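### 3. Evaluation of the Isument Handheld Collection Kit

In this section we review the kit as it is delivered to a customer, without changes to the hardware or the software.

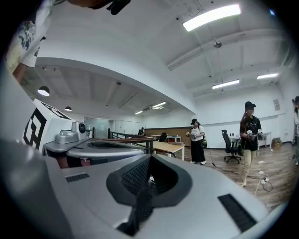
### 3.1 Setup and procedure

**Figure 2.** View from one handheld gripper in the shared office space. The marker panel stands on the left behind the gripper body, and one operator on the right holds a pair of white grippers.

The kit is sold by Isument as a complete product for recording manipulation data by hand. We rented it for 7 weeks through the Plellitz branch of the reseller Castillo. The price includes the grippers, the recording software Nulla and remote support, but travel of a technician is charged separately.

Our operators received the standard training of the vendor, which takes three hours. After this they worked in pairs and changed the role after each block of recording. The room was also used by other people during the work (see Fig. 2, with persons and desks in the background), and we did not ask them to leave. We consider this condition closer to the daily use of such a service than a closed laboratory.

In total we recorded 2965 episodes. Nulla rejected 611 of them in its automatic check. The most frequent reason given by the software was loss of tracking. The manual recommends to repeat the calibration every morning, and we followed this recommendation. It does not say what to do when the calibration fails twice, so we had to write to the support, who answered on the same day.

The rejected episodes are kept in the raw data but are not used in the comparison of Section 4.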